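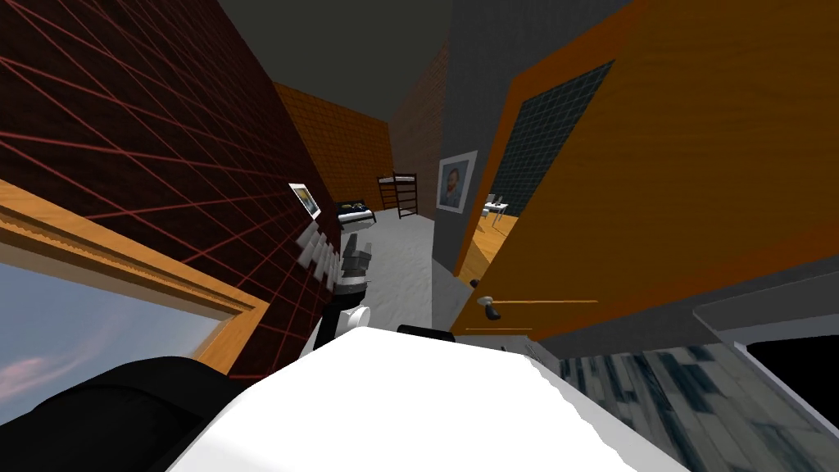 Door Tips for Simulated Household Robots

Workshop notes, Prurkum project. Updated May 22, 2021.

These tips come out of the Flellier door study, in which a two-armed robot was run through furnished rooms in simulation. The study logged 1194 episodes. Of those, 854 were scored as clean and 270 were stopped by contact with a door, a wall or a piece of furniture. The remainder were thrown out for bad start poses. Most of what follows concerns the 270.

1. Set the start pose with the door already open

Opening and passing through are two tasks. Score them apart. When both were logged as one episode, a failed grasp on the lever and a clipped elbow gave the same zero, and the two could not be told apart in the tables.

2. Check the handle side first

A lever handle sticks out into the path at wrist height. Inflate its collision shape before you inflate anything else. In the March runs we padded the whole door evenly, and the planner then refused gaps that the arm could pass with room to spare.

3. Keep the gripper open and empty during floor tests

A held object changes the reach and hides part of the floor from the wrist view. Run the empty case first, save it, and use it as the baseline for every later run in the same room.
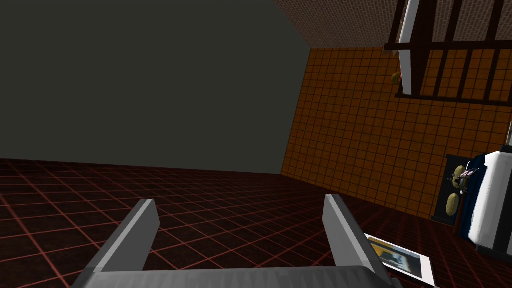 Floors with a strong line pattern need their own baseline. Depth from a learned model drifts on repeated squares, and the drift grows with distance. Compare against the simulator's own depth every few steps and write down the error per room – a single average over all rooms hides the bad ones.

Flat items on the floor should be labeled by hand. A loose print has almost no height, so a height threshold will pass it as floor. Whether the robot may drive over it is a decision for the task file, and the detector should not be making it.

4. Tuck the arm nearest the panel

Large flat panels were the most common contact in the study. The robot's base was usually clear of the panel; the forearm was the part that touched. Two changes helped:

Plan the near arm and the far arm as separate chains, with a shared limit on total width.
Lower the speed of the near arm whenever its wrist is closer to the panel than the base is.

The second change costs time. On the Dalsgaard room set the median episode grew longer, and we kept the change anyway.

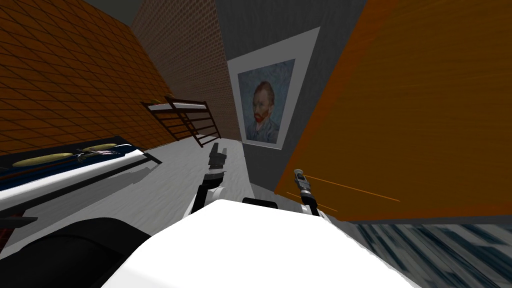
Both arms forward, right gripper at the lower edge of the wood panel. Counter on the left.

5. Do not level the view before training

A tilted head view looks like an error and is tempting to correct. We trained one policy on leveled views and one on raw views. The leveled policy did better in wide rooms and worse in narrow ones, where the correction cropped away the corners that held the door edge. The raw policy is the one in the Iltmont release.

6. Watch the wall side as well

Padding the door pushes the arm toward the opposite wall. After any change to the door margin, rerun the same 101 narrow-passage starts and compare wall contacts before looking at door contacts. If wall contacts rise, cut the margin in half and repeat.
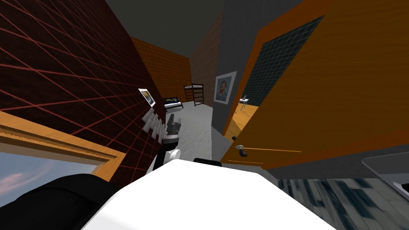
Gripper raised on the wall side, open door at right, corridor ahead.

7. Save the failed runs

Keep joint angles, both wrist views and the head view for every stopped episode. Store the random seed with them. Twice we had a contact that could not be replayed – the seed had been written only to the console log.

Settings for the narrow-passage starts are in the Prurkum task folder, under doors. The wide-room settings are still being cleaned up.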